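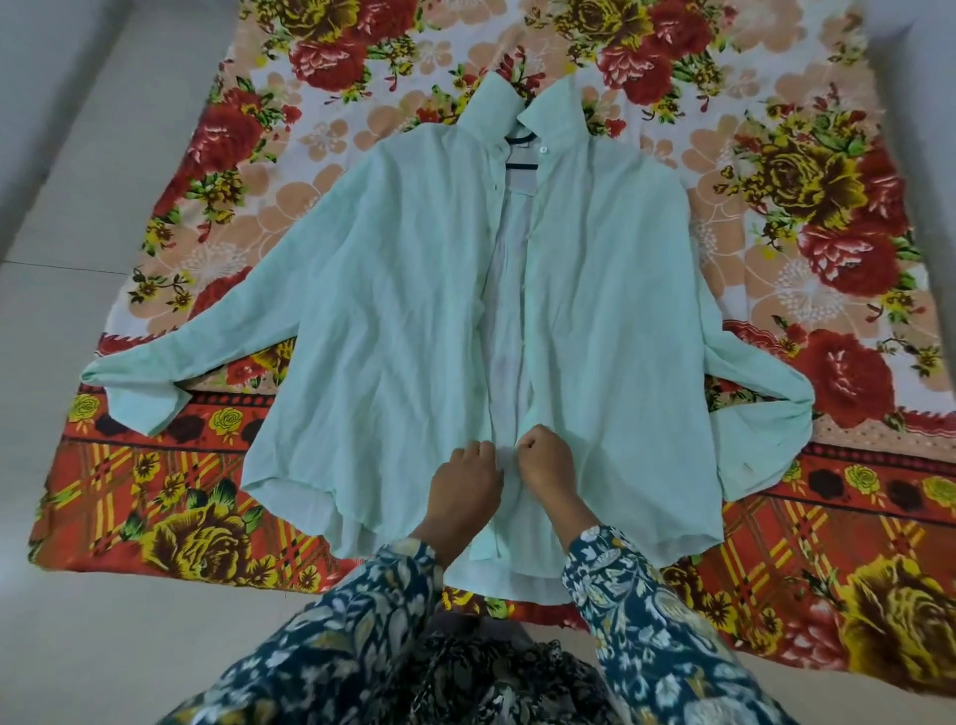 Stiltent head camera, second month with it

I bought the Stiltent in August to record shirt work for our arm, and I've grown very fond of it. Katia Fontana and I had been getting by with an Amenel, a nice little thing, but its picture went soft whenever you leaned in. For buttons you lean in a lot! The Stiltent weighs more - my neck was sore by Monday - but I'd still choose it. Fingers meeting at a placket, on a thin pale green shirt over a busy rose print, are just the sort of view I want to learn from.
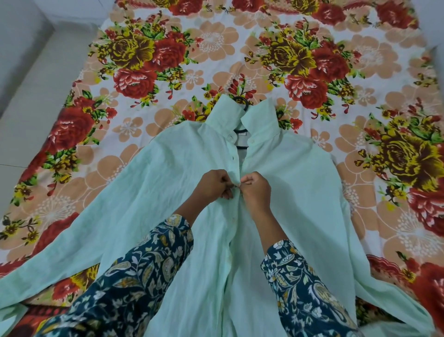

Battery and strap

The battery gives me 4 hours, plenty for an afternoon of shirts. The strap slips on fine hair, so I'm knocking off a star and sewing in a bit of felt.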